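How I cleaned the ceiling lights and the air con in our work unit

Last updated: February

42 shares | 6 comments

I'd been putting this off for ages. Our unit has one of those high white metal ceilings, all ridges, and every ridge is a little shelf for dust. Then Usa Yimyam wiped a finger along the top of a light fitting, showed me the result, and that was my Monday gone!

What I used: a proper platform ladder, a bucket of warm water with a squirt of washing-up liquid, four microfibre cloths, a long-handled duster with a bendy head, and old sheets for the floor. Goggles too. I skipped those the first time and spent the evening with grit in one eye.

Switch everything off at the board first, lights and air con both, and let the tubes cool. I start about eight in the morning so there's enough daylight to work by (and so I can get the power back on before people start asking about the kettle).

Go highest first. Run the duster along the ceiling ridges, never across them, or you flick the lot onto your own head. Then do the tops of the beams. If yours carry pipes and conduits like ours do, dust those dry and gently, and leave any loose clip for someone qualified.

Light fittings next. Cloth wrung out until it's barely damp, one slow wipe along the casing, then a dry cloth straight after. I don't take the tubes out — Jagadeesh Gounder does that for us when one needs changing.

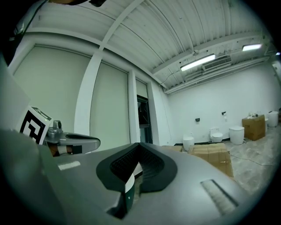 The air con is the fiddly bit. Wipe each slat of the vent separately with a cloth wrapped round a butter knife (a blunt one, please). Our filters slide out from under the front cover, but check your own manual. I rinse them in the sink, shake them hard over the bath mat and leave them overnight. Don't put them back damp, they'll smell like a pond.

Power back on once everything's dry, then gather the sheets up by the corners and shake them outside. Check the wind first. I didn't.

2,137 views

Related
Getting paint off a concrete floor
Which ladder for a high ceiling?
Cloths I keep buying again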